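Lev Kovalchuk
17 May 2019

1/ OK so I promised a thread on house rules for hand-held gripper work and I keep putting it off, so let's go. I've been rewriting ours all week and my brain is full of it. Grab a snack, it's a long one.

2/ Quick background. We record people doing ordinary chores with grippers in their hands, and the recordings go to the folks who train the arms over at Turkeck. Our old rule sheet was a page and a half. Half of it was about charging batteries. The other half was basically "be careful"!

3/ "Be careful" is a terrible rule, by the way. I wrote it, so I can say that. Ask four people what it means and you get somebody moving like they're underwater, somebody who hovers over every object for ages before closing the jaws, and two who ignore it completely.

4/ So the first new rule: normal pace. Move the way you'd move if you were cleaning up before your sister came over. If you're slower than that, take a break and start the take again. Ghada Zoubi came up with the sister wording and it stuck right away.

5/ Second rule: one job, one sentence. Before you start, say out loud what you're going to do. "I'm clearing the table." "I'm putting the cups together." If you need an "and then" in the sentence, you've got two jobs and they should be two takes.

6/ People push back on this one a lot (hi, Histwood crew, I read your emails). Yes, real chores run together. Yes, I know. But somebody has to label all this later, and a 1476-line label sheet full of "misc. tidying" made me want to lie down on the floor.

7/ Third: keep your mistakes. Dropped something? Pick it up and keep going. Missed the grab? Try again, same take. We used to toss those and I regret it so much. The fumbles are where you see how a person recovers, and the arm folks keep asking us for more of them.

8/ The exception is anything that breaks or spills. Then you stop. Grippers down, clean it up with your actual hands, check the floor, log it. No heroics with a pair of jaws and a broken glass, please, I'm begging.

9/ Which gets me to the never list. No knives. Nothing on a lit burner. No medicine, no pets, no kids' stuff with a kid still attached to it. No mail or paperwork with a name you can read. That last one got added in December after a very long afternoon of blurring.

10/ Somebody asked if household cleaners go on the never list. Ours says closed bottles are fine to move, open ones aren't. I went back and forth on it! Barbieri's sheet bans them outright and I get why, but then you can't record half the things people do in a kitchen.

11/ Fourth rule, and it's the one I'd fight for: don't stage the room. Ask before you move anything that belongs to the person who lives there, take care of real hazards, and leave the rest. A bare table with one cup in the exact middle teaches you about bare tables.

12/ I mean look at this. Wrappers, a fluffy duster, a tub on its side, a plaid cloth doing its very best to confuse everybody. And there's a clear cup in one gripper and a clear container in the other. Clear plastic on stripes! I love it. 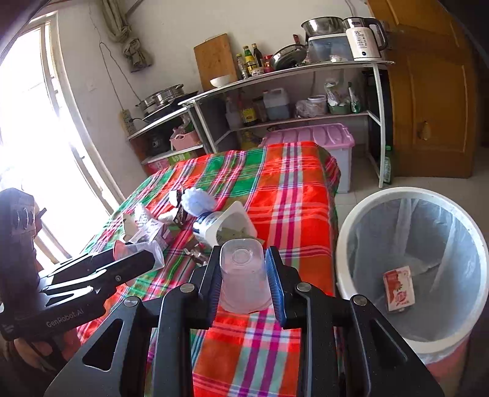
Grurkerwood Home Tasks Team · Handling Rules

13/ Clear plastic has its own line on the sheet now. Light grip, close until it holds and then stop squeezing. Thin cups fold before you feel anything through the handle, and new people always overdo it. Practice on a few throwaways first.

14/ Two grippers, two more rules. Don't cross them. And if one side is just holding something, let it hold, no waving it around while the other one works. Keeping the idle hand quiet is weirdly hard. Try it with a pair of kitchen tongs and you'll see what I mean.

15/ Trash goes in the lined bin, and the bin stays where the household keeps it unless it's blocking a door. We had a big argument over whether to pull it closer so people don't have to reach. I lost. I still think I was right, but it's in the sheet, so I follow it.

16/ Windows: leave the daylight alone unless you truly can't see what you're grabbing. If you do touch a curtain, do it before the take and write it down. Same with lamps.

17/ Wipe the finger pads between households. Every time. Yes, even if they look clean. Check the screws while you're at it, they work loose and you'll be picking one out of somebody's rug.

18/ Oh, and breaks! Hands get tired way before people admit it. We tell everyone to put the grippers down when the grip starts feeling sloppy, and whoever's running the session can call it too. No arguing with the person who calls it.

19/ Somebody replied asking if all this fits on one page. It does not. It's some 4 pages right now and I'm trying to get it down to two. The battery stuff is going on a sticker inside the case lid.

20/ If you've got a rule sheet for this kind of work, send it over, I'd love to compare. Especially if you've figured out what to say about soft stuff like towels and plastic bags, our section on that is one line and the line is "ask Ghada."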